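Armourer and Collections Technician (Historic Firearms)
Marnirwood Military Museum

Full time, ongoing, 70 hours a fortnight
Reports to: Mwende Kariuki, Head of Collections
Applications close 4th February

About the position

Marnirwood holds a working reference collection of military small arms from the black powder period to the end of the Cold War. The strength of the collection is in bolt-action service rifles and their training variants, with a smaller group of machine guns, sidearms and sectioned teaching pieces. The previous armourer has retired after 11 years and we are looking for someone to take over the bench, the strongroom and the paperwork that goes with both.

This is a hands-on job. You will spend most of your week stripping, inspecting, cleaning and recording firearms, and a good part of the remainder answering questions from researchers, other museums and families who have found something in a shed. There is very little live firing. The museum proof-fires a small number of rifles each December at an approved range, and you will be expected to plan and supervise that day.

What you will do

Carry out condition checks on every registered firearm on a rolling schedule, and write them up in the catalogue the same day.

Clean and preserve metal and timber using conservation methods. We don't reblue, refinish or sand. If you are used to commercial gunsmithing you will need to be comfortable leaving a worn finish as it is.

Verify deactivated pieces against the current standard and keep the certificates in order.

Maintain the strongroom register, the key log and the movement book. These are audited, sometimes without notice.

Prepare firearms for display, including mounts, locking brackets and labels. Display work is shared with Aslı Başaran in Exhibitions.

Assist with incoming donations. You will check each item for safety, identify it, and advise whether the museum should accept it or refer the owner to the police or a licensed dealer.

Run two handling sessions a month for cadets, students and visiting researchers, using the deactivated teaching set.
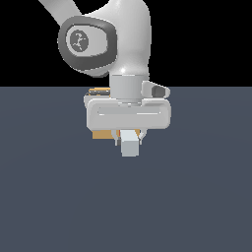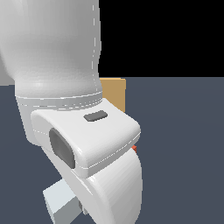
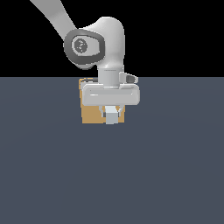
Current projects

The largest piece of work waiting for the new armourer is the Mugo bequest, a private collection of 185 rifles and carbines that came to us with its owner's handwritten ledgers. The ledgers are good but they don't always match the serial numbers. Each rifle needs to be checked against its entry, photographed, measured for bore condition and given a storage location. Several have been rebarrelled or restocked at some point in their service, and we want those changes recorded properly, including unit and depot markings where they can be read.

The second project is a new gallery on how service rifles were made, inspected and repaired in wartime. It will cover gauges, barrel straightening, stock making and the work of field armourers. You will help choose the objects and check the text for technical errors. Mandetance, our display contractor, builds the cases, and you will need to attend fittings at their workshop.

What we are looking for

You must have:

A trade qualification in gunsmithing, fitting and machining or toolmaking, or service experience as a military or police armourer.

A current firearms licence in the relevant categories, or the ability to obtain one before starting.

Good knowledge of at least one family of service rifles, to the level where you can strip, gauge and reassemble it without a manual.

Clear written English. The catalogue is used by people who will never see the object, so a sloppy entry causes real trouble.

A driver's licence.

It would help if you have:

Experience with museum or archive cataloguing. We use Endeck for collection records and will train you in it.

Some knowledge of machine gun feed systems.

Experience teaching or supervising adults in a workshop.

Timber repair skills, particularly splicing and reversible fills.

You don't need a degree. We have had good armourers who came from the trades and good ones who came from conservation, and we will look at both.

Checks and conditions

The position is subject to a criminal history check, a firearms prohibition check and two referees, at least one of whom has supervised your technical work. A medical is required, including hearing and blood lead levels, and both are retested yearly at the museum's cost.

The workshop is on the ground floor. The strongroom is down one flight of stairs, with a goods lift for crates. Some lifting is involved — mostly long, awkward cases — and a trolley is provided.

You will work one weekend in four. Time in lieu is given for the range day and for evening openings. Personal firearms may not be stored or worked on at the museum.

How to apply

Send a resume and a letter of no more than two pages to Nafula Obura in the museum office. In the letter, tell us about one firearm you have inspected or repaired, what was wrong with it, what you did and what you decided to leave alone. Please don't send licence numbers or copies of your licence at this stage. We will ask for them if you are shortlisted.

Shortlisted applicants will be invited to a half-day visit. This includes an interview and a bench exercise on a deactivated rifle, in which you will strip it, complete a condition report and put it back together. Tools are supplied, but you may bring your own screwdrivers.

Questions about the duties can be put to Gayan Mondal, Workshop Supervisor, through the museum switchboard on weekday mornings. Questions about pay, leave and relocation should go to Nafula.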